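Work Surface Inspection -- Stamping and Marking Table
Site: Randov, room 706
Inspector: Jarosław Szczepańska
Period: March

1. Wall behind the table
Light gray panels, smooth, no fixings. One dark vertical seam toward the right, running down to the tabletop.
Result: acceptable.
Comment: Press along the seam by hand at the next visit. If the panels move against each other, report to Hetex.

2. Tabletop
White surface, plain. Faint marks near the right side.
Result: acceptable with comment.
Comment: Marks are cosmetic at this stage. Clean with a damp cloth and neutral detergent -- no solvent, no abrasive pads. If they remain after 2 cleanings, record as permanent and do not raise again.

3. Protective or test sheet
White paper, laid in the center of the table, slightly skewed. Many red marks, mostly short diagonal strokes, heaviest in the middle-right area and thinner toward the edges.
Result: replace.
Comment: A sheet marked this heavily is no longer useful for reading new strokes. Fit a clean one at the start of each shift and square it to the back edge of the table. Used sheets go in the paper bin once dry.

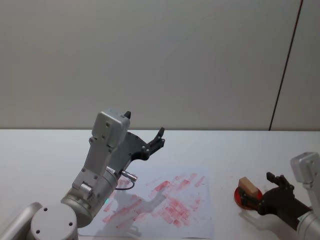 4. Ink and pads
Result: not checked.
Comment: Cupboard locked at 9 a.m. Gautam holds the key. Labels and lids to be checked at the follow-up, along with the date of last refill.

5. Lighting
Soft shadow across the lower part of the sheet.
Result: acceptable with comment.
Comment: Marks can still be made out in the shaded part. Overhead fitting to be measured under the Isness lighting survey, no separate order needed.

6. Floor and access
Result: acceptable.
Comment: Walkway clear on the door side. Mat edge taped, tape lifting at one corner -- renew.

Open items: 3, 4, 6.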